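Grutcombe Desk & Drawer

Home | Shop | Small Organizers | About Us | Delivery | Contact

About Us

Grutcombe sells small storage for desks, counters and workbenches. We started in a rented unit in Rurville with one line of plastic drawer organizers and a table to pack them on. The shop is still in Rurville, in a bigger building on the same street, and small drawers are still most of what we sell.

There are 11 of us. Five work in the packing room, and the rest look after orders, returns, the shop counter and the website.

What we sell

The catalog has 93 items at present. Most are drawer units that sit on a tabletop, with clear drawers and a colored or white outer case. We also carry dividers, label holders, stacking trays and replacement drawers. We do not sell large furniture, filing cabinets or anything that needs to be fixed to a wall.

The Yagi range is our basic one. It is meant for paper clips, stamps, cables, sewing supplies, screws and the other small things that end up loose on a desk. The Pisen range is deeper and takes notebooks, tape dispensers and chargers. Drawers from one range do not fit the other, so please check the name on your order before you buy spares.

How we choose things

A new organizer goes on one of our own desks before it goes in the catalog. We fill it with ordinary office supplies and use it for 29 days. We look at whether the drawers run straight when they are full, whether the front lip is easy to get hold of, and whether the case slides on the desk when a drawer is opened. Units that tip forward with one drawer pulled out are sent back to the maker.

We prefer clear drawers for small items. Labels fall off or get out of date, and with a clear drawer you can still find the batteries. Some customers would sooner not see the contents, and for them we keep a few units with solid fronts.

Spare parts

Drawers crack, usually at the front corners after a fall. We keep single drawers for everything in the current catalog and for most units we have dropped from it. Measure the inside width of the opening and send us the number along with the color of the case. Spares are packed in the same room as everything else and go out with the regular orders.

Setting up a desk

People often write to us before they buy, and we are glad to help. Our usual advice is to put the organizer beside the monitor, leave enough room in front for a drawer to come out, and keep the heaviest things in the bottom row.

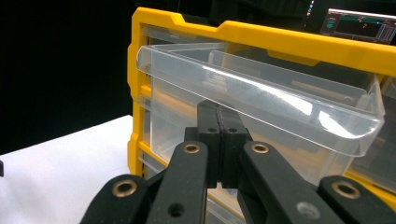 How do I clean the drawers?

Take them out, wash them by hand in warm water with a little dish soap, and dry them with a soft cloth before putting them back. Scouring pads will scratch clear plastic.

Visiting the shop

The counter is open in the mornings, and there is parking behind the building. We close for the winter break on 20th December. Stock is counted every April, and orders take a little longer to go out that month.

Related pages

Yagi Range: Sizes and Colors
Pisen Range: Sizes and Colors
How to Measure for a Spare Drawer
Returns and Exchanges
Sorting Small Office Supplies

Contact | © Grutcombe Desk & Drawer, Rurville | Back to top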